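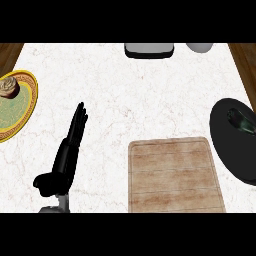
3장에서는 작업대에 고정한 팔과 손의 좌표계를 정하고, 시뮬레이션에서 맞춘 값을 공방의 실물로 옮기는 절차를 다룬다. 기준이 되는 좌표계는 네 개로, 작업대 {T}, 팔 기저 {B}, 손목 {W}, 손바닥 {P}이다. 손가락 끝 좌표계는 4장에서 추가한다. 이 장의 대기 자세는 손가락을 모아 편 상태이며, 접시와 도마 사이의 빈 대리석 위로 손끝이 비스듬히 뻗어 있다. 손목에서 손끝으로 향하는 방향을 {P}의 +x로 잡고, 작업대 면의 법선을 {T}의 +z로 잡는다. 두 축은 대기 자세에서도 일반적으로 직교하지 않으므로 3.3의 오차 계산에서 직교를 가정하면 안 된다.

3.1 전제 조건

수강생은 2장의 팔 조립과 배선 점검을 마친 상태여야 한다. Guton 공방의 공용 작업대를 쓰는 조와 집에서 제작하는 조는 기저판 고정 방식이 다르다. 공용 작업대는 M6 관통 볼트를 사용하고, 가정용은 클램프를 두 개 이상 사용한다. 클램프 방식은 반복 하중에서 기저판이 조금씩 회전하므로, 매 작업 시작 전에 3.4의 기준점 확인을 다시 수행한다.

필요한 파일
- 팔과 손의 URDF (Kendesstead 저장소의 3장 폴더)
- 작업대 장면 파일 kitchen_top
- 관절 영점 기록표 (2장에서 각 조가 작성한 것)

측정 도구
- 강철자, 버니어 캘리퍼스
- 각도 게이지
- 작업대에 붙일 기준 표식 네 장

2025년 6월 15일 이전에 내려받은 장면 파일은 작업대 원점이 모서리에 있다. 현재 파일은 원점이 기저판 중심에 있으므로 두 파일을 섞어 쓰면 모든 목표 위치가 평행 이동한다. 파일 머리말의 revision 항목이 741이면 현재 파일이다.

3.2 변환의 표기

좌표계 {A}에서 본 {B}의 자세를 T_AB로 쓴다. 손바닥의 작업대 기준 자세는 다음과 같다.

T_TP = T_TB · T_BW(q) · T_WP

T_TB는 설치할 때 정해지는 상수이고, T_BW(q)는 관절각 q의 함수이며, T_WP는 손목 어댑터의 형상으로 정해지는 상수이다. 측정으로 구해야 하는 것은 T_TB와 T_WP이다. T_BW(q)는 URDF에서 계산한다.

손목 어댑터는 출력물의 수축 때문에 조마다 길이가 다르다. 설계값은 손목 플랜지에서 손바닥 원점까지 130 mm이다. 캘리퍼스로 실측한 값을 T_WP의 이동 성분에 넣고, 설계값은 비교용으로만 기록한다. 어댑터를 다시 출력한 경우에는 같은 슬라이서 설정을 썼더라도 다시 측정한다.

회전은 쿼터니언으로 저장하고 순서는 (w, x, y, z)로 통일한다. Trindade 제어 보드의 예제 코드는 (x, y, z, w) 순서를 사용하므로 변환 함수를 거쳐야 한다. 순서가 틀려도 프로그램은 오류 없이 실행되며 손의 방향만 잘못 나온다.

3.3 허용 오차

위치 오차 e_p는 명령한 {P} 원점과 측정한 {P} 원점 사이의 거리로 정의한다. 방향 오차 e_r은 두 회전행렬의 상대 회전각으로 정의한다.

e_r = arccos((trace(R_cmdᵀ · R_meas) − 1) / 2)

수치 오차로 arccos의 인수가 구간 [−1, 1]을 벗어날 수 있으므로 계산 전에 값을 제한한다. 이 과정에서 e_p의 허용 한계는 6 mm이다. 한계를 넘으면 4장의 파지 실습으로 넘어가지 않고 T_TB부터 다시 구한다.

손끝에서의 오차는 손바닥의 오차보다 크다. 손바닥 원점에서 손끝까지의 거리를 L이라 하면, 방향 오차에 의한 손끝의 변위는 최대 2L·sin(e_r/2)이고, 여기에 e_p가 더해진다. 손가락 관절의 유격은 이 식에 포함되지 않는다. 손가락을 모은 자세에서는 이웃한 손가락끼리 닿아 유격이 일부 가려지므로, 유격은 손가락을 벌린 상태에서 따로 측정한다.

3.4 실습 A: 기준점 확인

1) 전원을 끈 상태에서 기저판의 고정을 확인한다.
2) 작업대의 도달 영역 안에 기준 표식 네 장을 붙인다. 표식을 한 직선 위에 놓으면 회전을 풀 수 없다.
3) 각 표식 중심의 {T} 좌표를 강철자로 재어 기록한다.
4) 전원을 켜고 저속 모드로 대기 자세에 보낸다.
5) 손바닥에 지침봉을 끼우고 봉 끝을 표식 중심에 차례로 맞춘다. 이때의 관절각을 저장한다.
6) fit_base 스크립트로 T_TB를 구하고 잔차를 출력한다.

잔차가 한 표식에서만 크면 그 표식의 좌표를 다시 잰다. 네 표식의 잔차가 모두 비슷하게 크면 T_WP 또는 관절 영점을 의심한다. 후자의 경우 2장의 영점 기록표와 현재 엔코더 값을 비교한다.

3.5 실습 B: 시뮬레이션에서 접근 경로 작성

kitchen_top 장면에서 대기 자세를 출발점으로 하고, 도마 위쪽의 빈 면을 첫 경유점으로 정한다. 손을 비운 채로 경로만 검사하며 물체는 잡지 않는다. 목표는 두 가지이다.

목표 가: 컵케이크가 놓인 왼쪽 접시의 가장자리 위
목표 나: 녹색 채소가 놓인 검은 접시의 가장자리 위

두 경로 모두 접시 바로 위로 수평 이동하지 않고, 안전 높이까지 올라간 다음 이동하고 내려온다. 안전 높이는 장면 안에서 가장 높은 물체의 윗면에 여유를 더해 정한다. 작업대 안쪽 끝의 회색 물체들도 충돌 검사 대상에 포함한다. 화면에서 일부만 보이는 물체라도 충돌 형상은 장면 파일에 전체가 들어 있다.

충돌 형상은 기본값이 볼록 껍질이다. 테가 있는 접시를 볼록 껍질로 바꾸면 안쪽의 오목한 부분이 채워지므로, 손끝이 접시 안으로 내려가는 경로는 모두 충돌로 판정된다. 이번 실습은 가장자리 위까지만 접근하므로 기본값을 그대로 둔다. 4장에서는 접시의 충돌 형상을 분할한다.

난수 시드는 909로 고정한다. 시드가 다르면 경로 계획기의 표본이 달라져 조별 결과를 비교할 수 없다.

3.6 실습 C: 실물에서의 재현

실습 B의 경로를 관절 궤적으로 내보내고, 공방 작업대에서 저속으로 재생한다. 접시 대신 같은 지름으로 자른 골판지 원판을 놓는다. 한 사람은 비상 정지 스위치를 잡고, 다른 사람이 각 경유점에서 손바닥 원점의 높이와 평면 위치를 잰다.

처음 재생할 때는 모든 경유점의 높이를 올린 궤적을 사용한다. 이상이 없으면 원래 높이로 재생한다. 재생 도중 손목 모터의 전류가 제한값에 닿으면 즉시 멈추고 케이블이 당겨졌는지 본다. 손목이 크게 도는 자세에서는 손가락 구동선이 팔뚝 덮개에 걸리기 쉽다. 구동선 고정 위치는 Geert Van Leeuwen의 조립 메모 2쪽 그림을 따른다. 그 메모의 오른손 치수는 왼손에 그대로 대칭 적용할 수 있으나, 나사 구멍의 깊이는 예외이다.

시뮬레이션과 실물의 차이는 다음 순서로 분리한다.

첫째, 정지 상태의 오차. 궤적을 멈추고 진동이 사라진 후에 잰다. 값이 남으면 기하 보정의 문제이다.
둘째, 처짐. 팔을 뻗은 자세와 접은 자세의 높이 오차를 비교한다. 뻗은 자세에서만 낮게 나오면 관절 강성 또는 중력 보상의 문제이다.
셋째, 추종 지연. 이동 중의 명령값과 엔코더 값을 같은 시간축에 그린다. 기록 주기는 두 신호가 같아야 한다.

3.7 제출물

- 실측한 T_WP와 설계값의 차이
- fit_base의 출력 전체 (잔차 포함)
- 목표 가, 나의 관절 궤적 파일
- 경유점별 e_p 표. 단위는 mm, 소수점 아래 한 자리
- 손가락을 벌린 상태에서 잰 관절별 유격

파일 이름은 조 이름과 장 번호로 시작한다. 궤적 파일은 Stillmont 형식으로 저장하고, 각도의 단위는 라디안으로 한다. 도 단위로 저장한 파일은 재생하지 않고 돌려보낸다.

3.8 연습 문제

1. 기저판이 z축 둘레로 작은 각 δ만큼 회전했을 때, 목표 가와 목표 나에서 생기는 위치 오차의 크기를 기저에서 각 목표까지의 수평 거리로 나타내라.
2. T_WP의 이동 성분에만 오차가 있다고 하자. 실습 A에서 모든 표식을 같은 손바닥 방향으로 짚으면 이 오차가 T_TB에 흡수되어 잔차로 드러나지 않음을 보여라.
3. 2번의 결과를 이용하여 실습 A의 5단계를 어떻게 고쳐야 하는지 쓰라.

4장 실습은 9월에 시작한다. 손끝 패드는 그 전에 각 조에서 성형해 두고, 경화 후의 두께를 영점 기록표의 마지막 열에 적는다.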